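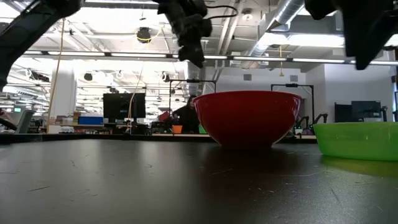 Noelia Segura findet ja, ich soll endlich aufhören, im Forum zu jammern, dass mir die Leute fehlen, und stattdessen mal einen richtigen Aufruf schreiben. Die Kapitelbesprechungen seien inzwischen so lang, dass sie selbst nur noch die Hälfte schafft, und wenn zwei Leute alles alleine machen, merke man das den Texten eben an.

Okay, okay, ich hab's verstanden! Also: Wir suchen Verstärkung für unseren Manga-Blog Prandale.

Kurz zu uns, falls ihr nur über die Suche hier gelandet seid: Kwesi Dramani und ich besprechen seit einer halben Ewigkeit Kapitel für Kapitel, was uns gerade in die Finger kommt. Angefangen hat das mit einer Fantasyreihe, die außer uns gefühlt kein Mensch gelesen hat, inzwischen sind 281 Beiträge online (die Umfragen und die Linksammlungen nicht mitgerechnet). Zur Zeit hängen wir beide ziemlich tief in »Dirkness«, und da geht ja gerade alles drunter und drüber. Wer Kapitel 82 gelesen hat, weiß, was ich meine. Die Szene am Leuchtturm! Ich hab drei Tage lang nur Theorien in mein Handy getippt und Kwesi nachts damit genervt.

Gesucht werden zwei Leute, die regelmäßig mitschreiben. Eine Person für die Besprechungen zu »Dirkness« und eine für alles, was drumherum passiert, also Nebenreihen, Artbooks, Anime-Ankündigungen, vielleicht auch mal ein Interview. Die Aufteilung ist nicht in Stein gemeißelt, wenn ihr lieber tauschen wollt, macht das unter euch aus.

Was ihr mitbringen solltet: Ihr lest die Reihe aktuell mit, und zwar in der offiziellen Ausgabe. Ihr schreibt Deutsch so, dass ich nicht jeden Satz umbauen muss (Kommafehler sind mir egal, die mach ich selber). Und ihr könnt eine Theorie vertreten, ohne Leute anzupflaumen, die Alhassan immer noch für den Verräter halten. Zu denen gehöre ich übrigens auch, nur damit ihr gewarnt seid.

Japanisch wäre ein Traum, muss aber nicht sein. Bisher schaut Tien-fu Choi bei strittigen Stellen in den Originaltext, und das bleibt auch so. Zeichnen müsst ihr auch nicht können.

Zum Zeitaufwand: Rechnet mit zwei Texten im Monat. In der Woche nach einem neuen Kapitel wird es meistens stressig, dafür ist in den Pausen kaum was los. Wir besprechen uns im Chat, meistens abends, und wer gerade Prüfungen hat oder umzieht, sagt Bescheid und ist halt eine Weile weg.

Geld gibt es leider keins, das sage ich lieber gleich. Die Werbung deckt den Server und sonst nichts. Rezensionsbände dürft ihr natürlich behalten, und euer Name (oder Nick) steht über jedem Text. Im Oktober wollen wir außerdem zusammen zur Comicmesse nach Stenden fahren, da teilen wir uns die Ferienwohnung, und Gunārs Dzene hat schon angedroht zu kochen.

Wenn ihr Lust habt, schickt mir über das Kontaktformular einen Probetext, höchstens eine Seite. Thema egal, solange es um ein Kapitel geht, das euch richtig begeistert oder richtig geärgert hat. Bitte keine reine Nacherzählung, davon hatten wir beim letzten Aufruf einen ganzen Stapel. Schreibt noch dazu, was ihr sonst so lest und wie wir euch nennen sollen. Lebenslauf und Foto könnt ihr euch sparen. Nur volljährig solltet ihr sein, sonst wird das mit der Fahrt im Herbst kompliziert.

Einsendeschluss ist der 8. Juli. Kwesi und ich lesen alles und ihr kriegt auf jeden Fall eine Antwort, auch wenn es nicht klappt. Fragen gerne unten in die Kommentare, aber bitte ohne Spoiler zum neuen Kapitel, ich bin noch nicht dazu gekommen!

Euer Fiifi Owusu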